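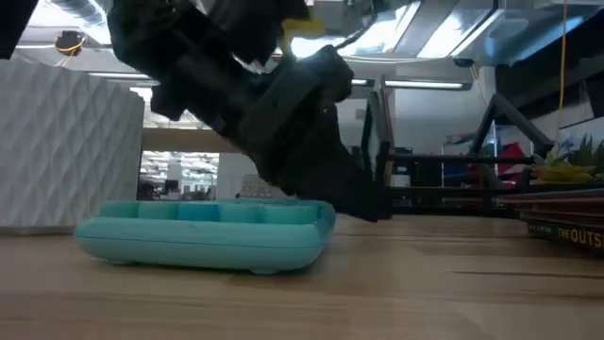

Kongkaew
You're going to wear that gripper out if you keep running it with the closing force at max. Back it off first, then look at your fingertip pads, then worry about the software. I had the same stall on mine and it was all in the hand.

fladberg_dan
OK but I did back it off, that's what I was trying to say in my first post (badly, sorry, it was late). It still faults on close. The arm is fine through every joint, it homes, it gets down near the table without complaint, and then I tell it to close and I get the overload light. Log says 2,661 cycles since I last zeroed the gripper, if that means anything to anyone.

hodby_nights
That's a lot of cycles on one zero. I redo mine every month whether it needs it or not. Power down, open the fingers by hand all the way, power up, set zero there. Don't do it with anything between the fingers!

Kongkaew
Open by hand, yes, but slowly. Those little gears hate being shoved.

kaewsai
I'm going to disagree with both of you. Re-zeroing just hides it. If it was happy in January and it's faulting in February with the same settings, something is dragging. Pull the 2 screws on the finger rail and look for dust. We had wood dust packed in ours so tight it came out like a little cracker.

hodby_nights
You can't tell drag from a bad zero without doing the zero, though. It takes a minute and it costs nothing. Opening up the rail costs you an evening if you drop a spring.

kaewsai
There's no spring in the rail on the Bemora hand. You're thinking of the older one.

hodby_nights
Huh. OK, I am thinking of the older one. Still say zero first.

fladberg_dan
So I did both, ha. Zeroed it, and it closed fine maybe a dozen times and then faulted again, so point to kaewsai. Took the rail cover off and there was gray fuzz along one side, no cracker. Wiped it with a dry cloth, put a tiny bit of the light grease back on, zeroed it again. It's been opening and closing for 2 hours while I eat dinner and no light so far.

Kongkaew
Good. Check your cable while you're in there. If it's pulling at the wrist when the arm reaches down low, it'll read as load, and you'll be back here next week.

fladberg_dan
It does look a bit snug when it's reaching, now that you mention it. How much slack do you leave?

Kongkaew
Enough that I can get two fingers under it with the arm at full stretch. Buppha Kongkaew's official measuring system.

kaewsai
Mine's one finger and a zip tie. Don't tell her.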